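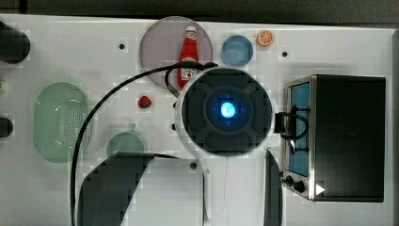
February – notebook, bench side
Entered by Mireille Bouvier

Sat down with Povilas after lunch to go through the equipment list one more time before it goes to Sandrine, and as usual we got through half of it and spent the other half talking about cables. He would like the Bedonier cable guides on the arm. I agree with him, for what it's worth, and they're cheap next to everything else on the page, so I've moved them up to the first order. A long cable running loose over a table full of toy dishes is going to catch on something sooner or later, and I'd sooner pay for guides than a connector.

The bigger item is spare fingers for the gripper. Tessier will do a set for 100 dollars, or 40 a set if we take the plainer ones from Alska and trim them ourselves. Natália has kindly offered to do the trimming (she has the patience for it, bless her). My feeling is one Tessier set to measure against, and Alska for the rest.
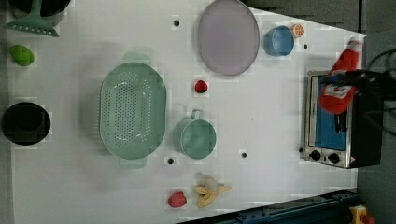

Then the kitchen things. I'd like duplicates of whatever we use with the oven, the ketchup bottle first of all, plus a second colander and a few more pieces of fruit in different colours. Small money, some 30 dollars all up, but please let's put it on its own line this year so it doesn't vanish into "misc" again.

Total request is capped at 2,000. The Zokness table would eat most of that by itself – lovely thing, but I've pencilled it in for next year. Inès, could you check whether their quote includes freight?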